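Purnudville Supper Club - minutes, May 2020

Taken by me, Moushumi Wanigasekara, because Yevdokiia did the last lot and said it was my turn (fair enough!). We met by video and there were 19 of us at the start, a few fewer by the time we got to the freezer.

Minutes from January were read and agreed. Yevdokiia Panasiuk asked for one fix - the beet recipe came from Savchuk, the bakery, and I had written it down as coming from her aunt. Fixed now, sorry to both.

Pickup suppers. We all miss eating in one room, but I think the pickup idea is going pretty well. We talked for ages about containers. The Jillico tubs hold soup fine and the lids are a pain, so we're going to try the ones with the clip. Yevdokiia will order four cases and we'll see how they do before buying any more.

Menu. Big chunk of the evening! Beans won, mostly on price, and I was happy because I could eat beans every night of the week. Soybeans need a long soak, so whoever cooks has to start the day before. I said I'd type up my miso and carrot stew and send it around with the amounts for a big batch.

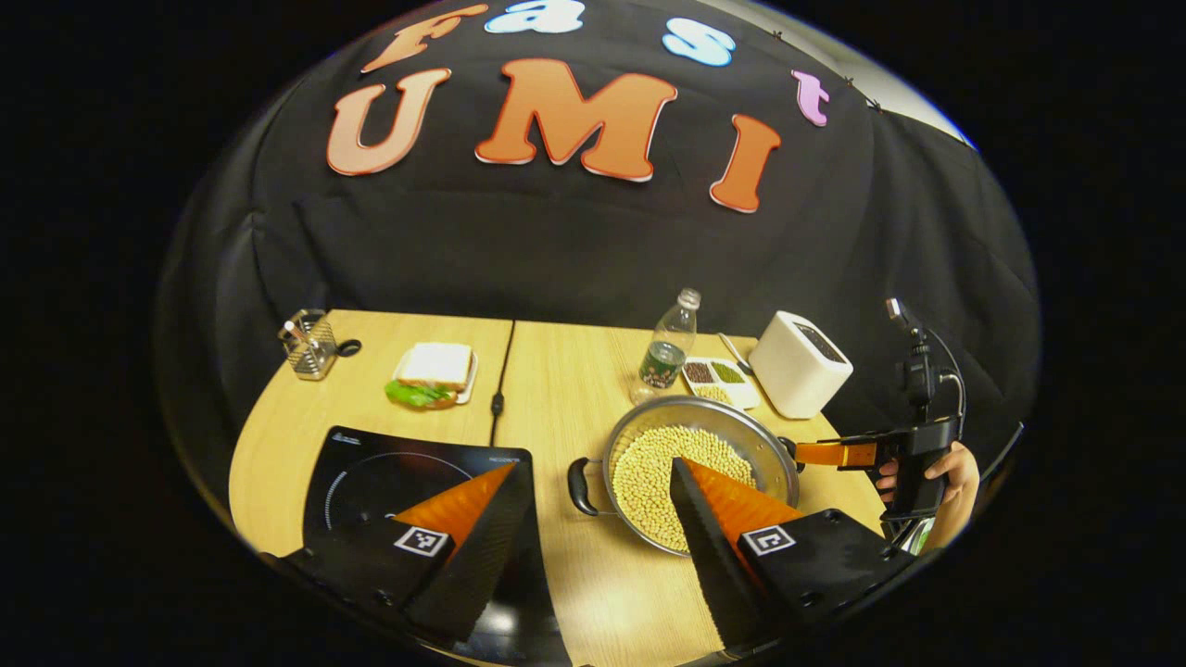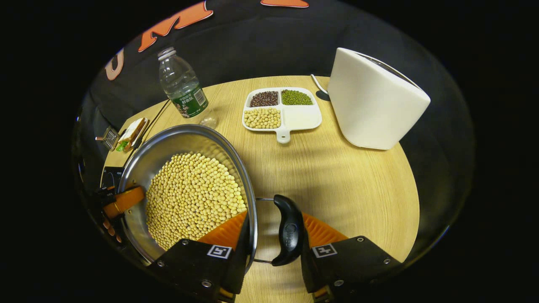
There was some back and forth over salt. I like it in early, Yevdokiia likes it at the end, and we agreed the cook gets to decide. We also agreed to write "contains soy" on every lid, in marker, in letters you can read without glasses.

Freezer. The Kanadberg chest freezer is icing up again. We can pay for a new seal or defrost it and hope, and the vote went for defrosting. I'll do it before the next cook day. If you've got anything in there with your name on it, please come get it or it's going in my stew.

Money. Two people still owe for January and I've promised not to put names in here, but you know who you are. Everything else is paid up, and the flour bill was lower than I expected.

Any other business. We'd like a second driver for the north side of town - message me if you can do it. Someone asked about strawberries and we all got excited and then remembered it's too soon to plan that.

Next meeting is by video again, same link. Yevdokiia is taking the minutes.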